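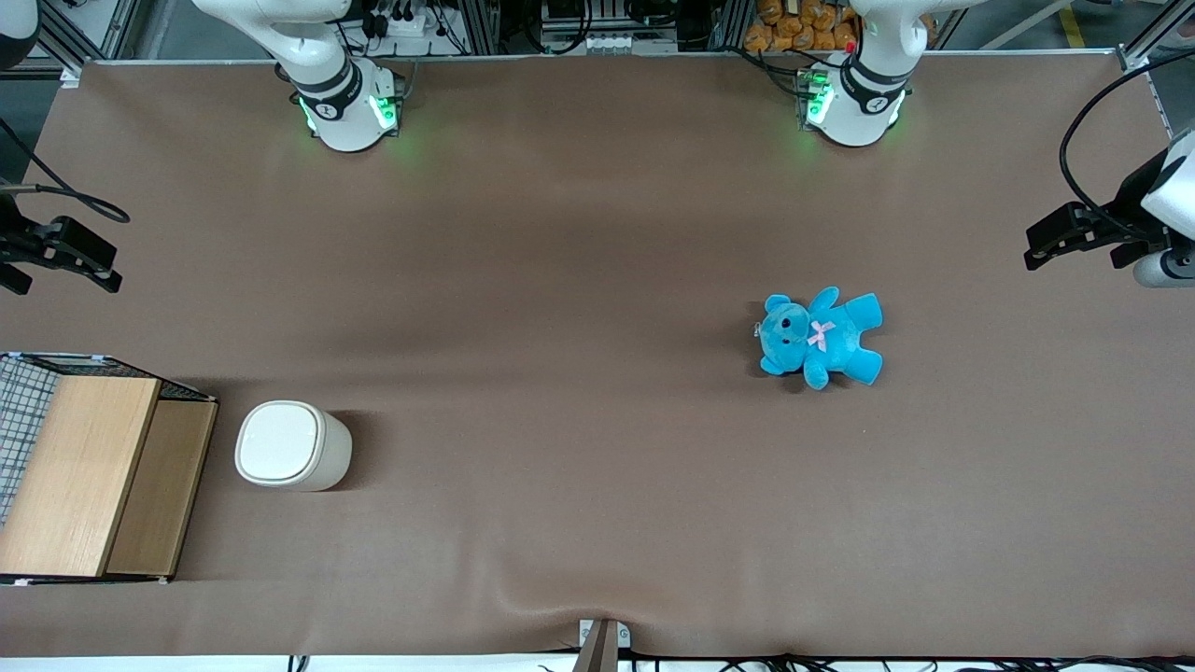 According to one respondent at the Koller site, a soft toy is "the thing you pick up first and put away last," and several of the others gave much the same answer in their own words. Their replies shaped how we treated plush toys in the rest of the study.

4.2 Soft toys

Soft toys were the hardest group to place in the Kokport sorting scheme. The scheme assigns each household item to a storage place by size, use and material. A plush bear fits under toys, but it also fits under bedding, and in the Cordier households it was often kept with neither. Respondents named the bed, the couch and a chair by the door as its usual place.

Shape adds to the problem. The blue teddy bear in Figure 3 lies on its back with its arms and legs spread, and in that position it takes up more shelf than its body alone would need. Sitting up, a bear of this kind has a smaller footprint but tends to lean on whatever is next to it. We therefore recorded the resting position of each toy along with its storage place.

Small trimmings such as neck ribbons were recorded separately. The pink bow on the bear in Figure 3 was coded as part of the toy. Loose clothing was coded as its own item. Coders disagreed on this point more than on any other, and the rule was rewritten in November.

Of the 3,000 items in the Ala inventory, 60 were soft toys. Four of these could not be assigned to any storage place under the final rules and were left out of the analysis in Section 5.

Figure 3. Plush teddy bear with a neck ribbon, lying on its back on a brown work surface.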